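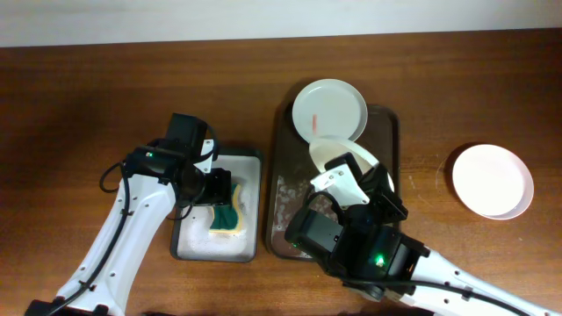

Dishes after the June supper

Quick one before this goes to print. The sink at the Mokum hall is still out (the part is on order from Gornmont, no date yet) so washing up is being done on the long wooden table for now. Two trays. Small one for the suds and the sponge, big brown one for the plates. It works fine if people stick to it.

Sauce is the problem. Red sauce, white plates, everybody wanders off for coffee and it sets. Please scrape into the bin first, then soft side of the sponge, then the green side for what's left. Go easy with the green side on the good plates – they scratch.
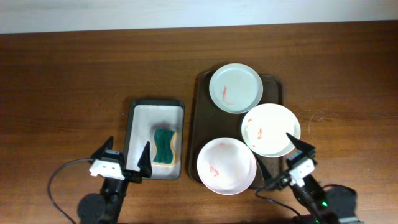
and don't stack them dirty, or the bottoms need doing too. Side by side on the brown tray, a bit of overhang is OK. Bowls last. We had 27 people at the last supper and about 200 pieces to get through counting forks, and it went a lot quicker once the pile was spread out.

Also soap. We are going thru it at a silly rate. One squirt of the Idico stuff does a whole tray, it does not need three. Warm water from the urn, top up when it goes gray. If suds land on the table wipe them up right away, the finish marks and it's a pain to get off. Dry cloths are in the drawer under the coffee things. Wet ones go on the rail, NOT back in the drawer.

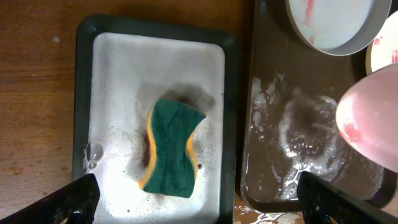

Still needed for next time

– sponges, the two-sided kind, any brand
– dish towels, old ones welcome
– one more big tray with a raised edge, if you have a spare
– someone to cover the last 15 minutes, when the floor gets mopped

The Simões bakery is doing the bread again so thats sorted. Supper is at 6, doors at 5:30, side entrance as the front one sticks.

Last thing, the wall behind the wash table. It has scuffs on it and will get a wipe down and maybe a coat of paint before fall. If you have half a can of off-white in the garage let us know, leave a message at the hall or drop it by the side door with your name on the lid. 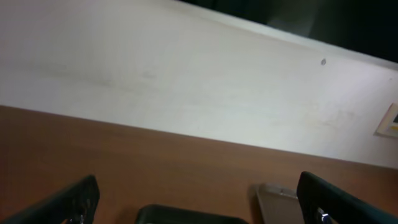 The wall by the wash table, up for a touch-up before fall.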